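Shelves, finally

I said in July that I would sort out the bookcase in the dining room before I did anything else in the apartment, and then I painted the bathroom instead. This month I got to it. It took two evenings and most of a morning.

The bookcase came from Dumlao, the secondhand furniture place out past the rail yard, and it cost me 351 with delivery. I bought it because the wood was close to the chairs I already had. It is tall enough that I need to stand on something to dust the top, and I don't dust the top.

When we moved in, everything that did not have a home went onto it. Games, jars, books, candles, chargers, a bag of curtain hooks. After a year of that I had stopped seeing what was there. I bought a second can opener while the first one was sitting behind a dictionary.

I started by taking it all off and putting it on the floor in piles. Myung-ja Ban from downstairs came up to return a baking dish and stayed for an hour, mostly to tell me which things to get rid of. She was right on most of them. I filled 5 grocery bags for donation and took them over to the Lirncombe drop-off the same afternoon so I wouldn't go back through them.

Then I wiped the shelves down with a damp cloth and let them dry overnight. The bottom one has a slight bow in it from the books. I turned the heaviest books so they sit near the uprights and I'll see if that helps.

Games were the next problem. I own 16 of them and I play maybe four. The chess set stays out because Jericho comes by to play and he likes it within reach. His is a slow game. He will look at the board for ten minutes, eat a cracker, and move a pawn. The big ones with all the cardboard pieces went into the hall closet, where they fit on the floor under the coats. 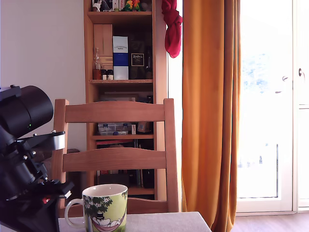

The little figures I kept on the top shelf. I thought about putting them away, but the parrot has been with me through three apartments and I like having it up there. The only change I made was to get the loose change and dead batteries out from between them.

Jars and bottles got their own stretch of shelf. I know people keep those in the kitchen, but my kitchen has one cabinet over the stove and it gets too hot for anything I care about. If I end up with more than a few I'll have to think again.

For small stuff I use a clear plastic box, so I can tell what's inside without pulling it down. I tried baskets first. I had two nice ones from Jirivholm and they looked good, but I never knew what was in them and neither did anyone else, so everything ended up on the table. The baskets hold yarn in the bedroom now.

The books I only half finished. Cookbooks and anything I might want while eating are on the lower shelves. The paperbacks I have read and won't read again are in a box by the front door, and they can go whenever I next have the car. Jericho Gatchalian has already taken the mysteries. I still don't have a place for the atlas, which is too tall for every shelf in there and is living flat under the bed.

The table is the part I notice most. It used to collect whatever had fallen off the bookcase or was waiting to go back on it. I moved the mail to a hook rack by the door, and coffee at the table is a lot nicer without a stack of envelopes next to my elbow. My Moomin mug, the one with the hammock, has more or less taken over as the everyday mug. It holds more than the others.

Still to do: fix the bow in the bottom shelf, find felt pads for the chair legs, and anchor the bookcase to the wall. I have the Grokent bracket kit but the screws in it are too short for this plaster, so I need to go back to the hardware store for longer ones.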